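Bench Diary, October

The laboratory opened at the usual hour, and the morning was given to the alignment study carried over from last month. The question before the group remains a narrow one. When the policy is trained on wrist views and overhead views together, does it rely on one of them more than it should? The set prepared for this purpose now stands at 1,824 demonstrations, all collected with the Bokel teleoperation kit and all passed through the Flovis labeling tool. The review of labels was completed before the first trial of the day.

The first block concerned the wrist view alone. The overhead stream was withheld from the policy, and the instruction given was to approach the plate and stop before contact. Approach was accepted as correct when the fingers came to rest on the near side of the plate with the opening toward it.

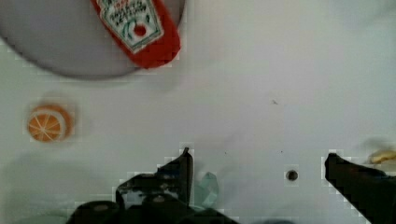
Wrist view, ketchup on the plate and orange slice beside it.

The printed text on packaging cannot be read at this resolution. The Rendier encoder was chosen partly for this reason, as it was tuned on low-resolution input and does not depend on legible labels. Results in the block were uneven. The policy did well when the plate was fully in view and poorly when the plate sat at the margin, where it tended to drift toward whichever colored item was nearest. A note of this has been entered in the shared log under the heading used for margin errors, so that it can be compared with the entries from the earlier encoder.

After a short break, the second block was started with the overhead stream restored. Some time was lost to a clock mismatch between the two streams, and the block was restarted once the offset had been corrected.

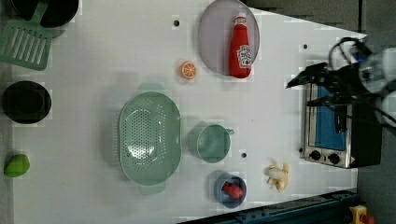
Our main interest in the overhead stream is whether it supplies the position of an object before the wrist view has found it. To test this, each trial in the block was scored twice, first on the target the policy selected and then on the path it took. The scoring sheet treats an item held inside another item as a separate case, and the strawberry in the small blue bowl was entered on that line. Items lying directly on the table, such as the banana bunch next to it, were entered on the ordinary line. The distinction matters for the write-up, because the earlier method merged the two cases and reported a single figure for both.

Selection improved clearly with both streams present. Path quality did not improve to the same degree. In 2 trials the correct target was selected and the path was still rejected by the safety check, and those trials will be kept in the results as failures of path. It was proposed at midday that they be left out. The proposal was discussed and declined - the method should be reported as it performed.

The afternoon block addressed occlusion of the overhead stream by the arm itself. Trials were limited to 60 seconds each, and the limit was applied without exceptions.
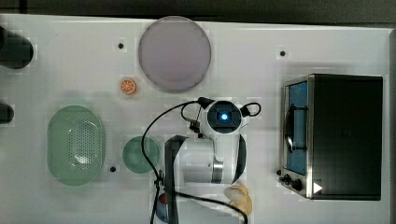

Joseph Laboratory for Robot Learning - Manipulation Methods Group

With the arm over the middle of the table, the plate and the orange slice remain available to the overhead view, and the policy is expected to keep its estimate of both. It did so in most trials. The estimate for items under the arm was less steady, and the confidence value fell more slowly than it should have. This is the finding of the day that deserves further work. A policy that remains confident about an item it can no longer observe will need either a memory term or a stricter decay, and the group is divided on which to try first. The stricter decay is simpler to implement and will be attempted tomorrow.

The afternoon scores have been copied to the group drive. The remaining margin cases are to be rerun with the corrected clock, and the draft of the methods section should not be circulated until they are in. Bench closed at 5:40 p.m.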